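Intro to Automation, Section 2
Handout 9: Notes from the Prekska open day
Posted 07/05/2018

Okay, so these are my notes from the trip, typed up for everybody who had a lab conflict and for those of you who came along but were standing at the back by the coffee. I've added a few things I wish I'd said on the bus.

First, thanks to Elsa Engström, who set the whole thing up and got us into the morning group. If you took one of the loaner badges home by accident (two of you did!) please drop it in my mailbox.

What we saw, in order

We started in the packing hall at Prekska, where the Saha line runs. This is old-school automation and I love it. Every box comes down the belt facing the same way, the arm goes to the same spot, the suction pad drops, done. There's no camera on it at all. Elsa told us the line has run the same program for years with only small changes to the timing. Someone asked me on the way out if that even counts as a robot. Yes! It senses very little, but it's programmable and it moves stuff, and that's enough for our definition from week one.

Then upstairs to the Ultbridge room, which is where most of your questions came from. Fathima Cassim ran the demo. Her group works on hands, real ones with fingers and a thumb, and most of what they do happens in simulation first. She had the simulator up on the big screen and talked over it for a good half hour, and she let us pick what to try next, so it got a little messy in a fun way.

Things I wrote down while she was talking:

Grasp versus grip. She uses "grasp" for the whole plan (where the hand comes from, which fingers touch what) and "grip" for how hard you squeeze once you're there. The book mixes these up. Use hers on the homework.

Contact is the hard part. Getting an arm to a point in space is the math we did in April. Once fingers touch something, the simulator has to work out friction and tiny pushes at every contact, and small errors get big fast. Their test set has 233 starting positions for the object, and in the last run before our visit the hand got a good hold on 184 of them. Work out the percentage yourselves, and then ask what you'd want to know about the other ones before you got excited or upset.

Keep the world boring. Plain table, one object, nothing else to bump into. Add clutter later, one piece at a time, or you'll never know what broke it.
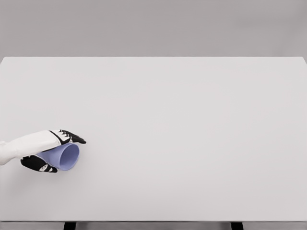 Shape matters more than weight, at least early on. With anything that flares, the sides aren't parallel, so the fingers and thumb are pressing on a slope and the thing wants to slide toward the narrow end. Fathima drew the force arrows on the whiteboard and I've asked you to redraw them in problem 2.

We ran out of time for Polell, the scheduling software, so I'll cover that in class — bring the reading.

For next time

Problem 1: the percentage question above, plus a paragraph on failures. 
Problem 2: force arrows for a straight-sided cup and a flared one, both held sideways. Label the thumb.
Problem 3: pick one job from the Saha line and tell me what would have to change if the boxes showed up facing any which way. One page is plenty.

The write-up is worth 70 points and goes in the usual folder. If you missed the trip you can still do all three from these notes, and come find me if the arrows don't make sense.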